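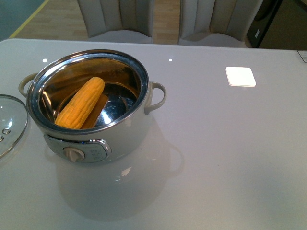
Cooking corn is not hard for people. You lift a lid, put the ear in, add water, turn a knob. For the machines being trained at Ovham, each of those is a separate job, and some go a lot better than others.

Ovham has been teaching two-fingered robots to do kitchen chores since October. Lambros Antoniadis runs the trials and keeps a written log of them. When I visited, it listed 486 attempts at 13 different chores.

"Picking things up is mostly fine now," he said. "Putting them down where you want them is the next problem. Lids are still bad."

Glass lids are hard for cameras to make out, and shiny tables don't help. A ceiling light reflected in the surface can look like an object, and an early version of the software tried to pick one up. 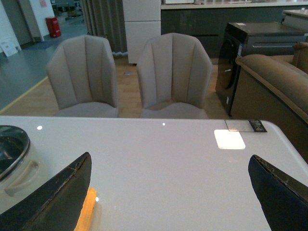 Two dark gripper fingers over the white tabletop, with an orange-yellow foam strip near the left one.

Speed is the other trouble. The software, called Netow, took 19 minutes to clear a small table the day I was there -- a job I timed myself doing at home in 2. It stopped twice and had to be restarted by hand.

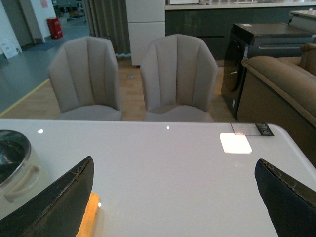
Fung-ping Kwok, who buys equipment for the kitchen supplier Stalusgate, has watched several of these trials. She would pay for a machine that could unpack boxes and wipe down counters overnight, when slow doesn't matter. She won't pay for one that needs a person standing next to it.

Antoniadis thinks wiping will come first and cooking much later. Heat and steam haven't been part of the tests so far -- he wants the lids sorted out before anyone plugs in a pot.

Comments

Tang: My dishwasher can't do lids either.

mapleroad: What does it cost? The article doesn't say.

R. in Dayton: Overnight wiping would sell. I ran a diner and that was the shift I could never fill.

Contact us | Copyright 2020 | Back to top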